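Chapter 8
Can It Do the Laundry Yet?

I get asked this one more than anything else, usually at parties, usually by someone with a full hamper at home. My short answer is "sort of." My long answer is this chapter - sorry!

Let's start with socks. A sock is soft, it stretches, and it never lands in the same shape twice. You fold one while watching TV and don't look down. A machine has to find the opening, get a grip on a bit of knit, and keep hold of it while the rest flops wherever it likes.

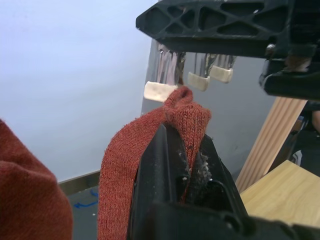 My friend Musyoka Simiyu ran sock trials at Prekby one August, and he logged 215 attempts before he'd let me see the numbers. The arms finished 83 of them. I thought that was pretty great, and he thought it was awful (we still argue over it).

So before you read on, grab a sock and fold it with just two fingers of each hand. Go slowly, and write down every time you shift your grip. We'll use your list in Section 8.1.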